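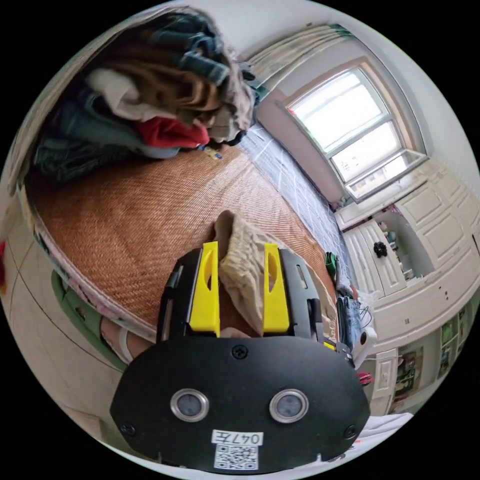 文:Prasanna Amarasinghe(Drimside ソフトウェア担当)/2018年8月21日(火)

# Jarero 把持プランナー 2

お待たせしました、Jareroのバージョン2です!ハンド型グリッパーで集めた動きを読み込んで、アームの把持計画に変換するソフトなんですが、今回はとにかく布です。服です。3月に前の版を出してから、私はずっと服のことばかり考えていました(夢にも靴下が出てきました)。

箱やコップなら形が決まっているので、つかむ点の候補を出して順番に試せばだいたい済みます。ところがシャツは、つまんだ瞬間に形が変わってしまうんですよね。黄色い指のあいだでくしゃっとなったベージュの布、あの状態から「次はどこを持つ?」を決めるのが新しい布モードの仕事です。背景がござの編み目でも、服が山になっていても、まず布の輪郭の候補を出して、自信のないところは画面に薄い色で残します。無理に一つに決めないほうが、あとの計画がずっと楽になりました。

## 変わったところ

- **布モード**:しわと縁を別々に扱います。縁が見つからないときは、持ち上げ直す動作を計画に入れます。
- **左右の同期**:左手と右手の記録を1本のタイムラインに並べられます。ラベル名は日本語もOK。「047左」みたいな名前もそのまま通ります。
- **再生ビューア**:指の開き具合をグラフで見ながらコマ送りできます。私はこれが一番好き!
- **書き出し**:Muñoz形式に対応。古いGromport形式も読めますが、書き込みは今回で終わりにします。

## 動作条件

制御周期は200 Hz、メモリは8 GBでも起動しますが、長い記録を開くなら16 GBがおすすめです。1プロジェクトに入れられる記録は500本まで。超える場合は分割してください(自動分割は今書いています、もう少し!)。

## ライセンス

1ライセンスで5台まで使えます。前の版をお持ちの方は無料で更新できて、設定ファイルもそのまま引き継がれます。ただ、布モードは初期設定でオフなので、「計画」タブの下のほうで入れてくださいね。

厚手のデニムはまだ苦手で、重なった枚数をよく間違えます。うまくいかない記録があったら、ログと一緒にサポート窓口まで送ってもらえるとうれしいです。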